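We use cookies to keep this site working and to see which reports are read. Accept all | Manage settings

Progress report: Udis hand-held demonstration work package
Site: Nanderville
Submitted 23/10/2024

1. Status

The work package is on schedule for demonstration collection and behind on policy training. The collection target for this period was 300 accepted demonstrations across 4 tasks. It was met. Training has been run on two of the four tasks. The other two are waiting for a fix to the trajectory export, described in section 4.

Spending is within the approved budget. The underspend on robot time reported in May has been moved to annotation, as agreed with Nondetti.

2. Change of method

The original plan called for all demonstrations to be given by remote control of the arm. Operators found this slow for the two-handed tasks, and many of the trials ended in a joint limit fault before the task was complete. From May onward we have collected most data with hand-held grippers carried by the operator, with head-mounted video. The arm is used only for replay and evaluation.

Gripper pose is recovered from fiducial marker cubes. Each cube carries a different marker on each face, so a pose can be computed whenever at least one face is in view. Accuracy improves noticeably with two faces, and the operator instructions now ask for a grip that keeps a corner of the cube toward the head camera.

Remote control has been kept for the insertion task, where contact forces matter and a hand-held demonstration tells us little about them.

3. Collection procedure

Sessions are limited to 20 minutes. Longer sessions were tried and dropped: rejected trials rose toward the end, mostly from the operator's head drifting up and away from the hands.

Each session begins with a calibration pass. The operator stands at the table, holds the cubes within view of the head camera and turns them slowly through all visible faces. The offset between cube and gripper tip is then checked against the stored value. If it differs by more than 7 mm the cube mount is reseated and the pass is repeated.

A trial is accepted when the following hold:
- the cube pose is available at grasp and at release
- the fingers are in view at first contact
- the operator has not stepped back from the table during the trial
- the start and end poses are inside the reach of the arm

The last check was added in this period. Operators can reach further than the arm can, and an early batch for the sorting task contained motions that could not be replayed at all. Those trials are archived and do not count toward the total.

4. Problems and actions

Marker dropout. Glare from the ceiling lights washes out upward faces at some wrist angles. The exposure setting has been lowered and the cubes are being reprinted on matte stock. Until they arrive, short gaps are filled by interpolation and long gaps lead to rejection.

Clock drift. The head camera and the gripper log run on separate clocks. The drift is small within one session but shows up as late finger closure on replay. Jacobs has supplied a revised logger that stamps both streams from one source. It is installed on one station – the second follows once the export format is settled.

Trajectory export. The exporter writes orientation in the head camera coordinate system when it should use the table coordinate system. For tasks where the operator's head stays nearly still the effect went unnoticed. For folding and for two-handed sorting it makes the data unusable until converted. The recorded video and marker detections are intact, so no demonstrations need to be repeated.

5. Results so far

The pick-and-place policy completes the task from start positions seen in training and fails on most positions near the table edge. The insertion policy reaches the socket consistently but stalls at contact. We regard the first as a coverage problem and will collect more edge starts. The second probably needs force input, and a short proposal will be sent separately.

6. Next period

Convert the affected trajectories and train the remaining two tasks. Move the second station to the single-clock logger. Repeat the replay test with a second arm mounting height. No change to the final delivery date is requested.

Related reports
Udis: operator instructions, revised
Udis: May progress report
Nanderville site: robot time allocation
Marker cube printing and mounting notes
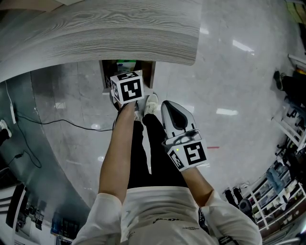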